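# Can a gripper clear the table yet? 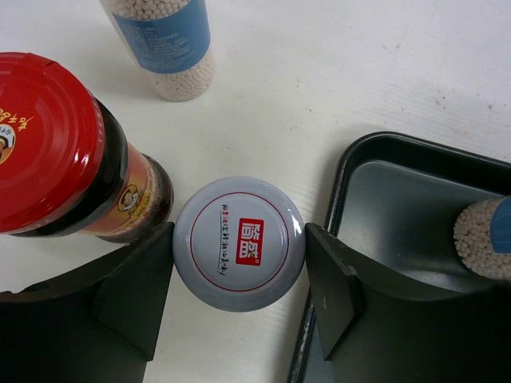
Sorting jars and bottles into a tray is a fair first chore for a two-finger gripper. Set the opening wider than the lid before closing. A round white lid held by both sides, pads level, is an easy hold – a jar on its side, like the dark one with the red lid, may roll when nudged. Stand jars up first.

Cusel shop log, October: 17 tries, 11 placed. Wiping down is still a hand job.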